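Nolach Forums > Imitation learning > Data collection
Thread: Microwave task, when to cut the episode
Tuesday, November 26, 2019

judside_arms
We are collecting teleoperated demonstrations on a two-arm bench with a countertop microwave. The task has 3 subtasks: open the door, place the item on the turntable, close the door. Each is recorded as its own episode with its own language string. Total so far is 820 episodes across all subtasks.

The problem is the boundary between the first and second. Our written rule says the open episode ends when the door is fully open. Operators read that in different ways. One group stops recording the moment the door quits moving. The other group backs the arms off to a clear pose first and then stops. Both satisfy the rule as written. The policy trained on the mix opens the door and then hovers, with small oscillations near the door edge, until the timeout.
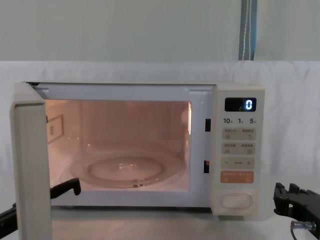
My current plan is to trim everything to the last frame where door angle changes, plus a fixed tail of 5 frames. We don't have a door angle sensor, so the angle would come from a small detector run on the chest view. I'd like opinions before I rewrite all the end markers.

graltcombe
Don't trim. The retreat is part of the skill if the next subtask starts from a retreated pose. If you cut it off, there's nothing in the data connecting "door open" to the start of "place item", and you'll see the policy freeze at the handoff. We had the same hover on a drawer task. It went away after we threw out the episodes that ended early and kept only the ones with a full retreat.

judside_arms
How many did you throw out? If I drop every early stop I lose most of the July batch, and that batch has the best variation in appliance position.

graltcombe
More than I wanted to. You can rerecord. You can't label your way out of missing motion.

torque_ripple
I disagree with both of you, in different directions. Hovering at the end of an episode usually means the model has no termination signal, and it has learned that the last observed state maps to near-zero action. Early stops don't cause that by themselves. Check whether your action chunks are padded with the final action when they run past the end. If they are, every early stop teaches "stay put at the door edge" for the length of the padding. Mask the padded steps in the loss and retrain before touching any labels.

judside_arms
Padded, yes. Repeated last action, no mask. I'll run that tonight on the existing split.

Second question while I have people here. The wrist views and the chest view disagree about how useful they are. In the closing episodes, the wrist camera gives a good look at the front of the oven before contact, and then the door fills most of it during the push. An ablation with the chest view removed did better on approach and worse on the final push. With the wrist views removed, the reverse.

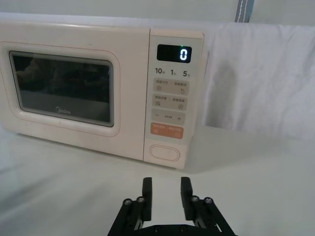
The approach numbers matter more to me, as failed approaches end in the gripper hitting the cabinet, and a failed push just leaves the door ajar. Still, I'd like not to choose. The encoder is shared across all views at the moment. Would separate encoders be worth the memory?

torque_ripple
Separate for wrist and chest, shared between the 2 wrists. The statistics are different enough. Also check exposure. White table, white cloth and a cream appliance is a poor combination for auto exposure on a moving camera. Lock it.

nikolaidis_lab
Seconding the exposure lock. I'd also look at the backdrop itself. If every episode has the same cloth in it, the chest encoder can localize on the folds instead of the appliance. You'll get good numbers on the bench and a collapse the first time someone rehangs the cloth. We move ours between sessions and log that we did.

graltcombe
Moving the cloth is noise you have to pay for with more episodes. At 820 total I'd hold the background still and vary the object pose. Background variation can be added later with augmentation.

nikolaidis_lab
Augmentation doesn't reproduce shadows from folds. We tried it. Crop and color jitter got us part of the way, and the remainder came from physically changing the setup.

graltcombe
Part of the way is fine at this size.

judside_arms
Leaving the cloth for now. One more item, on occlusion. From the chest view an arm working in front of the door often blocks the part of the window it's about to pass, and anything held or placed close to the operator hides part of the arm. I have been flagging those episodes as "occluded" and excluding them from the chest-only evaluation set, but keeping them in training. The flag is manual — one checkbox at the end of the episode — and agreement between annotators is bad. Two people looking at the same replay will split on whether a half-hidden gripper counts.

Proposed wording for the guide: mark occluded if neither fingertip of the active gripper is visible in the chest view at the moment of contact. Otherwise leave it unmarked. 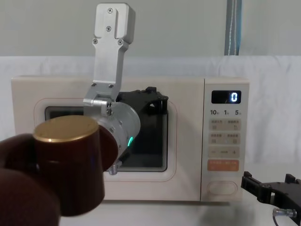

torque_ripple
"Moment of contact" is going to be your next argument. Contact with what? On a close episode the arm may touch the door, slide, lose it and touch again. Use the first contact that leads to door motion, or pick it from the gripper current and take the annotator out of it.

graltcombe
Gripper current won't register a push with the side of the finger. Use joint torque on the arm if the Judside firmware exposes it.

judside_arms
It exposes a filtered estimate. Lag is noticeable but constant, so I can offset it. I'll take "first contact that leads to door motion" as the definition and use the torque trace to propose a timestamp that the annotator can move.

nikolaidis_lab
Why exclude those from evaluation at all? If occlusion is frequent on the real task, an evaluation set without it is measuring a different task. Report both.

judside_arms
Fair. I'll report it as two columns.

Result of the padding mask: hover is shorter but still there. It releases from the door edge and retreats in most trials, then stalls on the way to the start pose for placing. So the mask helped and graltcombe's point about the missing retreat stands as well. I'm going to keep the early stops with the mask on, and record new open episodes with a mandatory retreat. The rule in the guide now reads: end recording when the door is fully open and both arms have been still in the ready pose for 2 seconds.

torque_ripple
Two seconds of stillness is a lot of near-zero action to put back in after you just masked it out. Require it for the operator, then trim it in preprocessing.

judside_arms
Will trim to half a second and post the comparison in this thread.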